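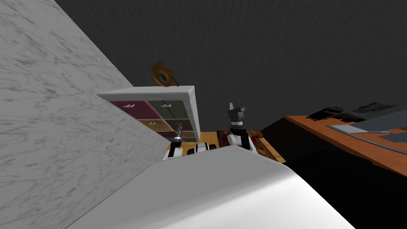
Drawer opening in sim: which gripper should I stick with?

Print this page | E-mail this page

jonas_grabner

I've been at this for weeks and could use some outside opinions. I'm running a two-arm setup in simulation (the Sturnell household rooms, head camera looking down over the body) and the task is simple on paper: reach over to the drawer cabinet, get a finger behind a handle, pull. The room is a bit of a mess, with a desk on the right and a rug on the floor, but the cabinet is the only thing I score on.

I've tried two grippers so far. The Pralow has long thin fingers and the Derkach is the stubby one with the wide pads. With the Pralow I got 676 good pulls out of 2000. The Derkach did worse on the upper drawers but held on better once it had the handle. My real trouble is the left arm. When it reaches for the right-hand column of drawers the gripper covers a good part of the front, and the policy seems to be guessing from then on. Do I change grippers, move the camera, or add a wrist camera? I drive everything with Teleo and would like to keep it that way - I just got it working!

print | e-mail

mapleshop

I'd leave the gripper alone for now and fix the view first. I had the same thing with my cabinet runs last November and wasted most of the month swapping fingers. The head camera is fine for finding the cabinet and pretty useless for the last inch, because your own hand is in the way. Put a small camera on each wrist, keep the head one for the approach, and run 100 pulls per gripper again before you decide anything. If you don't want to retrain, try coming in from the side so the palm stays off the column you're working on. It looks clumsy but it's a cheap test.

Also check how your handles are modeled. Some cabinets in those room packs have a handle that looks like a nice open bar and the collision shape behind it is one solid block, so a thin finger can't get behind it no matter what. That would hurt the Pralow a lot more than the Derkach, which just pinches from the outside. Turn on the collision view and look at a few of them up close.

One more thing, are your numbers split by drawer? A single total hides a lot. My bottom row was dragging everything down and I didn't notice for ages.

print | e-mail

rk_bench

Derkach. Turn the grip force up to 30 and slow the pull down. Worked for me, different cabinet though.

print | e-mail

jonas_grabner

Thanks both! Looked at the collision view and yep, two of the handles are solid blocks (I feel a little silly). I'm fixing those tonight and adding the wrist cameras after that. No, I never split it by drawer, so that goes on the list too. rk_bench, is that 30 in Teleo's units or the gripper's own?

print | e-mail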